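The Joy of a Plain Wooden Block

I went to Nevmont in May to look at kitchens, and came home with a bag of toy blocks. I'm not sorry! There's a little shop there called Thakur, up a side street past the bakery, and I'd only popped in to get out of the rain (I've no small children at home any more, so I really had no excuse).

What got me was the colours. Good strong red, blue, green and yellow, the sort you remember from playgroup, and the shapes go well beyond the usual bricks. I paid for mine, then went back in for a few more, and was nearly late for my train.

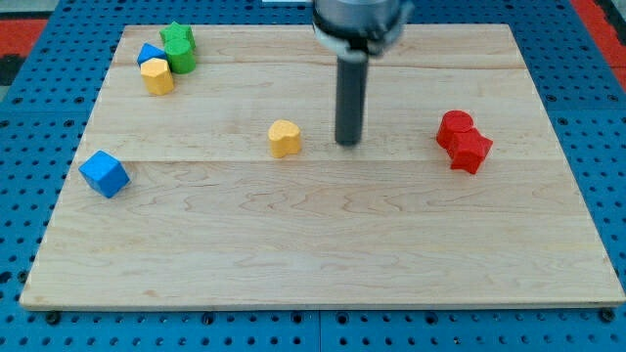

The stars and hearts are the ones visitors reach for first, I've noticed, but give me a cube any day. A cube sits where you put it. Stars are lovely to hold and a proper nuisance to stack, and I'll admit I've spent more than 10 minutes trying, with a cup of tea going cold beside me.

If you're buying, do think about what they'll be played with on. Carpet is hopeless. I like a pale maple board, with a bit of grain showing, as the colours look so cheerful against it and you can carry the whole lot to the table at teatime. Plistia do a nice plain one, and Daditeo will cut you one to size if you ask.

As for cleaning, a barely damp cloth is plenty, then leave them out on a towel overnight. Mine live in a bowl by the window now, and the yellow heart has somehow ended up on my desk, next to the stapler.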